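Who Gets the Easy Half? Bin Picking at the Purach Returns Site
Student project report, Work and Technology seminar
Chia-hao Liao

1. Why I picked this site

Purach handles returned household goods for online shops. Boxes come in, get opened, and what is inside has to be sorted into bins by type before anyone decides if it can be resold. Last January the company put a robot arm on part of that sorting. The supplier, Istitz, says on its sales sheet that the system "frees people for more rewarding work." I wanted to find out what the rewarding work was.

I spent 3 shifts on the floor and talked to five people who work near the cell, plus the shift lead. I did not get to see pay records or the contract with Istitz, so anything I say about cost is secondhand.

2. What the arm does

Mixed small items go into a gray bin and the arm is supposed to take them out one at a time. Bowls, cups and blocks are what the staff call "good stuff." Clear packaging is not good stuff. Neither is anything lying under something else, at least according to the people who have to step in when a pick fails.

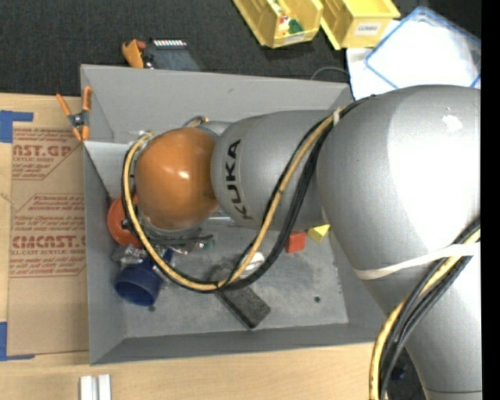 The target written on the whiteboard was 320 picks an hour. The shift lead told me they had reached it "on a clean bin." When I asked how often bins are clean, she said that depends on who packed them, and this gets at my main complaint. To hit the number, somebody now goes through each bin before it reaches the arm and pulls out film, bags and tangled items. That job did not exist before January. It has no title and is not on the training chart.

3. What changed for people

Before the arm, a sorter opened the box, looked at the item, sorted it and moved on. Workers described it as dull but said you could set your own pace and chat. Now the same people do one of two things: prepare bins or clear stops. The second means waiting for a light, walking over, fixing the problem and pressing restart. One woman said she used to be tired in her arms and now she is tired in her head. Another said he likes it better and would not go back. I am including him because it would be unfair to leave him out, although he was also the only one of the five who had been sent to the Istitz training course.

No one was let go. Management repeated this several times. They also confirmed that 20 temporary positions were not filled for the next busy season, which I would call a job effect even if no person was walked to the door.

4. Compared with Van Loon

Our reading packet had a case study of Van Loon, where a similar system was planned together with the sorters. There, bin preparation was written into the job description and paid at a higher step. At Purach the sorters first heard about the arm when the floor was marked with tape. I can't prove that the planning made the difference, and the Van Loon study was written by the firm that ran the project, so it should be read with care.

5. Limits and what I would ask next

Five interviews is a small number, and the shift lead chose two of the people for me. I never saw a night shift. I would also want the stop log for a full month, which I asked for and did not receive.

My view for now is that the arm took over the easy half of sorting and the leftover half got harder without anyone writing it down. If Purach buys the second cell it is considering, the bin preparation job should be named, timed and paid before the machine is switched on.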